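Soil carbon spin-up never settles, what am I doing wrong

peatbog_ned
Posted 7/11/19
Running the Flada land model on one grid box, boreal, for a class project. Spun it up 666 years and the slow soil pool is STILL creeping upward. Everything else went flat ages ago. Veg carbon fine, litter fine. Manual says "run to equilibrium" and thats it, no number. Do I just keep going? Each run ties up my machine all evening.

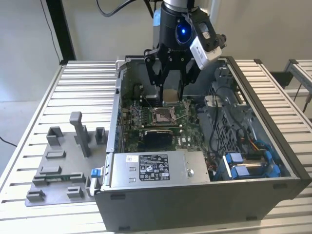

Also not sure if I should be looping the same 30 years of weather or using the long term mean. Have been using the mean. Rainfall input is the Faden station file, gaps filled by hand.

tundra_math
Don't use the mean. Drizzle every day, no dry spells, no fires, decomposition comes out weird. Loop the real years. And 666 is short for boreal, slow pool turns over in a thousand plus in most setups.

siltandclay
Disagree on just running longer. Most models let you solve the slow pool directly once litter input is steady. Look for an "accel" or "solve" switch in the soil section. I stop the normal run at year 200, solve, then run a bit more to let it shake out. Done before dinner.
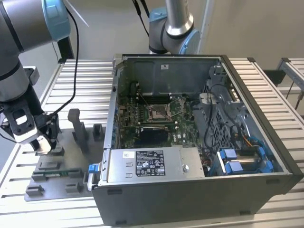 Check your units while you're in there. Flada wants kg per square meter, lots of site files are in g. Been burned by that one.

tundra_math
The solve trick assumes the inputs are steady at year 200. In boreal with fire on they aren't. You get a number, sure, but it's whatever the last few decades happened to be.

siltandclay
So average the litter input over a full fire cycle before you solve. Not hard. Nobody is waiting on 3000 year runs for a class project come on

peatbog_ned
ok found the switch. It was off. Turned it on, looped the weather like you said. Slow pool jumped to 139 and now it drifts DOWN. Is that better or worse lol
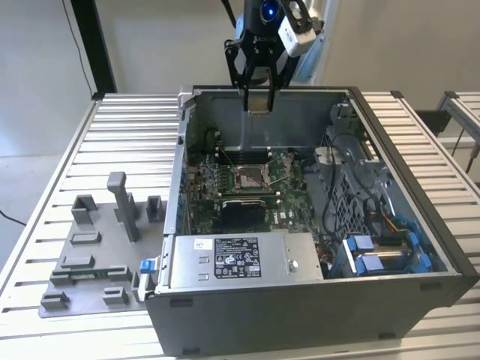 Forgot to say, I have permafrost turned off becuase it kept crashing on the Jaber soil map. Missing depth for my box.

mossy_footprint
Permafrost off in a boreal box and you're worried about drift?? Frozen soil is the whole reason carbon sits there. Fix that first. Borrow the depth from the next box over and write it down in your methods.

tundra_math
^ this. Also 139 kg per sq m is huge unless you're on deep peat. Are you on peat?

peatbog_ned
Not peat. Username is a joke. Sandy, supposedly.

siltandclay
Then something is off before the solver even runs. Litter in grams, or the decay rate is per month and the model reads it as per year. Post your soil block.

mossy_footprint
Or the hand filled rain. If gaps went in as zeros the soil dries out and decay nearly stops, carbon piles up. Seen it happen in Sosia, same kind of soil scheme.

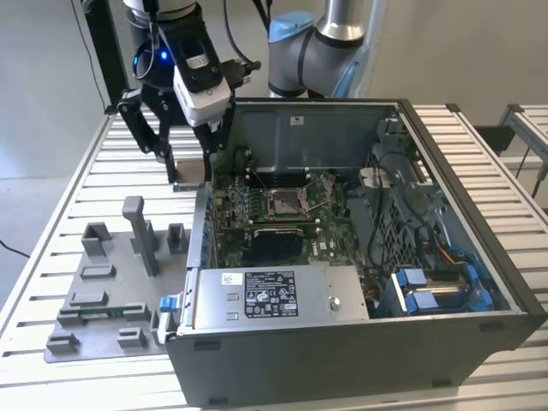 Plot soil moisture for one year, just one. If it falls off a cliff in November and stays there you have your answer.

peatbog_ned
Checked. 2 of the loop years have zeros the whole winter. Ugh. Fixing those, then the depth thing, then rerun. Will leave the solver on.

tundra_math
Leave it on for the test. For what you hand in I'd still do the long run.

siltandclay
I wouldn't. Post the soil block anyway, zeros in two years don't get you to 139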